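Dukano (variable star)

Dukano is a pulsating red giant, and it's the star I always point people to first when they ask me what a variable star is. I look after the variable star pages on this little encyclopedia, so forgive me if I get carried away (I usually do). It sits low in the southern sky from Zindville, best in November, and its brightness rises and falls over a cycle of 200 days.

Name

The name comes from the Dukano survey, a small sky patrol that listed the star as its nineteenth entry, so older charts call it Dukano 19. Most of us dropped the number years ago. You may also see it called Erier's neighbour, after the steadier orange star beside it, but I'd avoid that one as it muddles everybody.

What makes it vary

A red giant is an old star that has used up the hydrogen in its core and puffed up to an enormous size. Its outer layers are only loosely held, and in stars like this they swell and shrink over and over. When Dukano swells it cools, and when it shrinks it warms up again, and that changes how much light we get. Molecules in the cool outer layers soak up a good deal of the visible light too, which is why the swings look so dramatic by eye and much gentler in infrared!

At its brightest it reaches magnitude 6, so from a properly dark place you might just catch it without binoculars. I've managed it once, from the hill behind Zindville, and I was insufferable for a week.

Distance and size

I wish I could be firmer on this. Red giants are awkward to measure: the surface is blotchy, the bright patches shift about, and the apparent position of the star wobbles with them. The figure I use is over 100 times the width of the Sun, and I'd treat it kindly. The Ahn catalogue gives a smaller value, but it assumes a hotter surface than I think is fair.

Observing it

Binoculars are plenty. Find Erier first, then look for the redder star just beside it, and compare it with two steady stars nearby. Glance back and forth instead of staring, as red stars seem to brighten the longer you look at them.

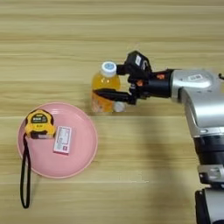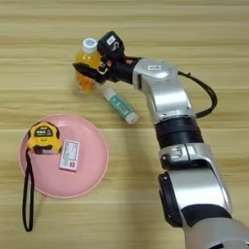
Tape measure on the pink plate, bottle of orange drink further up the table.

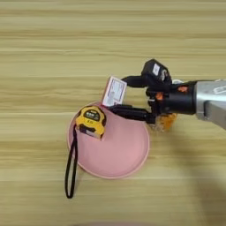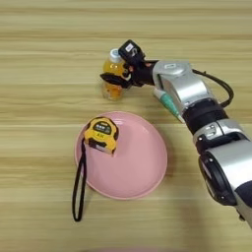

One estimate every week or so is enough for a star this slow. Write down the time, the comparison stars you used and whether the Moon was up, and do it before you go indoors. I used to trust my memory until breakfast and I have some very peculiar dots on my early light curve as a result.

Future

Dukano won't go out as a supernova, as it's nowhere near heavy enough. It will shed its outer layers into space and leave a white dwarf behind, small and very dense, cooling for billions of years.

See also: Erier (star), Ahn catalogue, Long-period variables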